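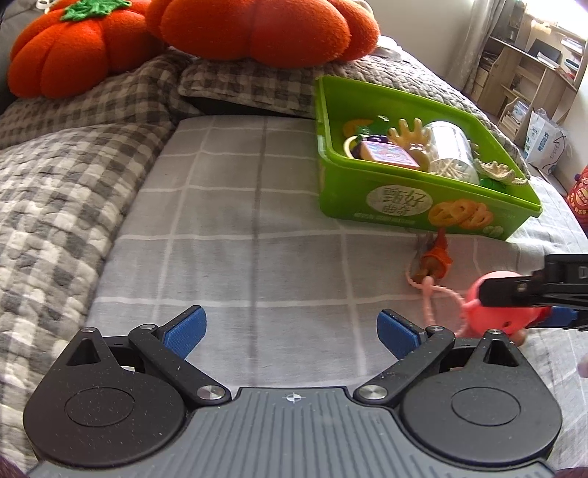 Surely they've made up their minds before they ask us, wrote one reader under our page on the Grevby bus changes, so why would I give up an evening to fill in the form? It's a fair challenge, and my answer is that I've sat through the meetings where the replies get read, and a good one can shift things. The first draft of the Grevby plan took the evening service off the Amissah estate completely. The second draft put it back, and the officers' report quoted residents' replies to explain the change. I was thrilled!

So let's get you writing one. You don't need to know any law or planning language, and you can do the whole thing in an evening with a pot of tea.

Find the real document

The council's web page will give you a cheerful summary and a link to a survey. Skip past both for now and look for the full draft, which is usually a PDF further down under "supporting papers". The current transport draft is 26 pages and a lot of that is maps, so don't be put off. If you can't find it, ring the main switchboard and ask for a paper copy to be left at the library.

Write down the closing date and the closing time. Grevby consultations tend to shut at noon and not at midnight, and a reply sent that afternoon may be left out of the report.

Pick your paragraphs

Read with a pencil. Every paragraph in the draft has a number, and those numbers are your best friends. Mark the ones that would change something for you or your street, then choose two or three and leave the rest alone. I know it's tempting to have a go at the lot (I once sent in nine sides of A4, bless me) but the officer reading it has to sort every comment under a heading, and long replies get boiled down hard.

Write the reply

Start with a plain line saying where you live and whether you support the draft, oppose it, or support it with changes. That last choice is a very useful one and hardly gets used.

Then take your paragraphs one at a time:

Give the paragraph number.
Say what it would mean for you, with a real journey or a real bill in it.
Say what you want changed, in words they could copy straight into the next draft.

The third part is where the magic happens. "Please think again about the evening bus" is easy to note and forget. "In paragraph 5, change 'last departure 7pm' to 'last departure 10pm'" has to be accepted or turned down, and you can ask for the reasons afterwards.

Keep the whole reply under 900 words. If the online form has little boxes that won't hold what you want to say, write it as a letter and email it to the address on the front page of the draft. Put the name of the consultation in the subject line.

Template letters

Jultura, our local residents' network, often sends round a ready-made letter, and they're well put together. Do use it as a starting point! But change the opening, swap in your own journey and cut anything you don't care about. The last report said that 657 replies had come in and then dealt with all the identical ones in a single row of the table. Replies in people's own words got rows of their own.

The same goes for Zistura, the firm behind the proposed solar site on the Amissah road. Their leaflet has a tear-off slip with a tick box on it. Tick it if you agree, by all means, but send your own few lines to the council as well – the slip goes back to the firm first.

After you've sent it

You should get an automatic email back. Keep it. If nothing has come by the next morning, check your junk folder and then send the reply again with "resent" in the subject line.

Next, copy it to your ward councillors with a short note on top. Two sentences will do. They get nearly all their post about bins and parking, so a clear note on a live consultation really does stand out, and they may well read a bit of it aloud in the chamber.

The officers' report comes out a week or so before the deciding meeting. Search it for your paragraph numbers and see what's been said. If you think your point has been missed, you can ask to speak, and you normally need to register by noon on the day before. You'll get three minutes at the microphone. I've written a separate page on how to use them, with a sample speech to practise from.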